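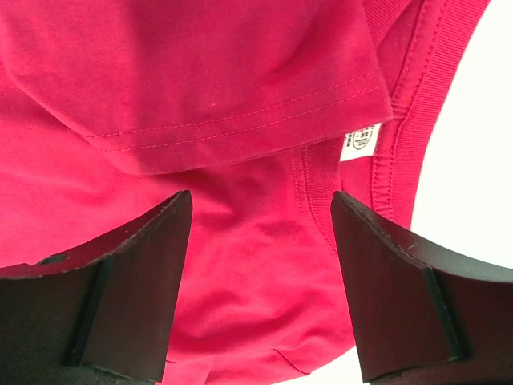
1. Introduction

This report presents my individual project for the second year of the Animal Care course. The question is simple: which vegetables and leaves can a guinea pig eat every day, and which should be given only sometimes? I chose it after my work placement at the small animal shelter in Merkbridge, where new owners asked it very often and did not always receive the same answer from us.

The project started in September and I finished the writing on 6 May 2024. My supervisor was Quentin Marty.

2. Background

Guinea pigs cannot make vitamin C in their own body. For this reason they must receive it in the food, and fresh vegetables are a good way to give it. Hay stays the main part of the diet. It keeps the gut moving and it wears down the teeth, which grow during the whole life of the animal.

Many people believe that carrots are the best food for a guinea pig. Carrots are safe, but they contain quite a lot of sugar. The same is true for apple, and for most other fruit.

3. Animals and method

The shelter allowed me to work with nine adult guinea pigs, kept in pairs and in one group of three. The three were Clusta, Orakzai and Skollach, and they lived in the pen beside the door. All animals had hay and water at all times, and they received their usual pellets in the morning.

I offered one new vegetable at a time, in a small piece, over 18 weeks. Each new food was repeated for several days before the next one came. I wrote down if the animal ate it, left it or only carried it away, and I looked at the droppings the next morning. If the droppings were soft, the food was stopped and only hay and pellets were given until they were normal again. The shelter vet had read my list before I began, and she removed two things from it: rhubarb leaves and raw potato.

The group was weighed every week on the kitchen scale of the shelter. In total I have 163 feeding notes, which are in the appendix.

4. Results

Red and green pepper was the most popular food. All animals ate it on the first day, and I saw no soft droppings afterwards. It is also rich in vitamin C, so I consider it the best choice for daily use.

Romaine lettuce was accepted well. Cucumber was eaten quickly, but it is mostly water, and two animals had softer droppings when the piece was too big. Kale and parsley were liked, although they contain much calcium and the vet advised to keep them for once or twice a week.

Broccoli gave mixed results. Skollach refused the stalk every time and ate the top. Clusta did the opposite. Orakzai did not touch broccoli at all until the last week of the test.

No animal lost weight in a way that worried the staff.

5. Discussion

The number of animals was small and they all lived in one place, so my results cannot be used for every guinea pig. I also could not always see which animal in a pair had left the soft droppings. With separate pens this would be clearer, but guinea pigs are social and I did not want to separate them only for a student project.

I would also change the order of the foods. I began with pepper, and after this some of the others were perhaps less interesting for them.

6. Leaflet

From the results I made a short leaflet with a daily list, a weekly list and a list of foods to avoid. The shelter printed 500 copies and gives one with each adoption. The text was checked by the vet before printing, and she corrected my advice on spinach, which I had first placed in the daily list and which is now in the weekly one.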